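Two-Arm Handling at Trotwood: Gallery

Welcome to the gallery page of the Fodano project. In this project we study how two robot arms can share one piece of housework between them, and how a policy trained on human demonstrations decides which arm should hold and which arm should help. Most of our results are in tables and curves, and we know that visitors do not always enjoy tables. So this page is for those who prefer to look first and to read the numbers later.

A few words about the method. An operator guides the two arms through a task, and every demonstration is saved with the views from the wrist cameras and the positions of all the joints. For the present result we used 3,000 demonstrations. From these, 1,000 were with ceramic dishes, and the others were with cloth, boxes and kitchen tools. The policy receives the pictures and gives back a short piece of motion for both arms together. We do not train one policy for the left and another for the right. We tried this in the beginning, and the arms were often waiting for each other, like two polite people at a door.

The name we gave to the method is Tam. It has one addition compared with our older version, Brerkov: before each piece of motion, the policy also predicts where the other arm will make contact. This prediction is not shown to the operator and it is not used for planning. It serves only in training, as an extra thing to learn. Still, it changed the behavior very clearly, mostly with objects that are round and smooth.

Bowl and basket. A mint-green ceramic bowl over an orange woven basket, with a black finger against its left side and the second arm touching it near the rim on the right. For us this is the most interesting moment of the task, when both arms have contact and the policy has to choose which one will let go.
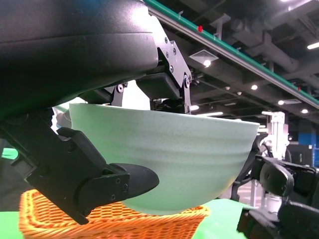 A reader from another lab wrote to us that she doubts the contact prediction is the true reason for the improvement. In her opinion, any extra training target of a similar size could give the same effect, and we should compare with a target that has nothing to do with contact, for example the brightness of the wrist view. She also asked if the order of release was labeled by hand, as this would make the comparison with Brerkov less fair.

We find the first remark a good one, and we have not made this comparison yet. It is now on our list. To the second question the answer is no: the order of release comes only from the demonstrations, and no person has labeled it. Operators have different habits here. Some release the helping arm early, and others keep both arms on the dish until the last moment. The policy learned a mixture of the two, which we can see in the recordings, and for heavy dishes it prefers the later release.

Some notes for those who want to repeat the work. We trained the policy 5 times with different starting weights, and in 4 of these trainings the helping arm learned to support the dish from the side. In the remaining one it learned to stay away and let the first arm do everything. This also works for light objects, but with the ceramic dishes the placing became slow and uncertain. We report all trainings together in the tables and did not remove the weak one.

The wrist views were kept at low resolution, and we did not remove the background from them. The room at Trotwood has many ceiling lights, and glazed dishes reflect them. We first thought it would disturb the policy, and for one week we even worked with the lights half closed – it made no difference that we could measure, so we returned to the normal light.

The tables for Tam and Brerkov are on the results page, together with the training settings. Questions about the method can be sent through the contact form. We answer usually on Tuesday, when the arms have their maintenance.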